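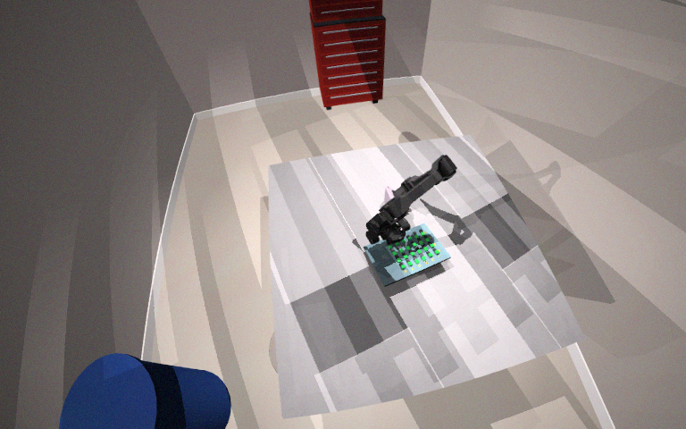 One of our simulated arms over the teal board, red tool cabinet behind it.

Hi, we're Davano! I'm Mirela Guerra, and I started this company in Istville with Asger Stougaard after we'd both spent too long waiting on robots that had too little to learn from. So we gather examples — mostly in simulation, where we can shift the lights and shadows and go again (and again!) before lunch.

A typical order is 2000 runs of one task. Waqas Gondal builds the rooms, and Jucélia Evangelista steers the arm through the first 200 herself, because she's picky about how a good reach should look. Every run gets watched by a person before it goes out, bad ones included — those get labeled and kept.

We're a small bunch and we love odd requests. Got a task in mind? Write to us!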